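July, second entry, after lunch

Back in the Tunville workshop and the floor is finally clear enough to think about cables again. Marijke and I spent the morning on the Verbruggen bench, mostly undoing what I did in June (sorry, Marijke!). I'd tied everything into one fat bundle and it looked great for a week, then every time we wanted to swap a lead we had to cut the whole lot open. So the new rule is small bundles, hook-and-loop only, and leave some slack at the plugs.

Connectors next. I want a label on each plug as well as on its lead, in the same colour, because reading a tag upside down with a torch in your teeth gets old fast. The grey tape from Vorkska peels, so I've gone back to the printed sleeves. There's a bag of 100 in the second drawer.
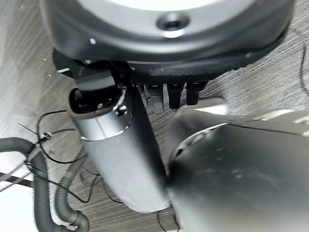
Milan De Haan reckons we should log the plug order before anybody pulls anything, and he's right - last time I put two back the wrong way round and lost an afternoon to it. I've started a page for it at the back of this book. Please write in pen.

Still to do: cut the spare lead down to 770 mm, find out whether Wonis ever sent the replacement collars, and sweep up under the bench, where my offcuts seem to be breeding. I've borrowed the good side cutters and they're in my apron if anyone's hunting for them.

Kettle's fixed too, by the way. New fuse.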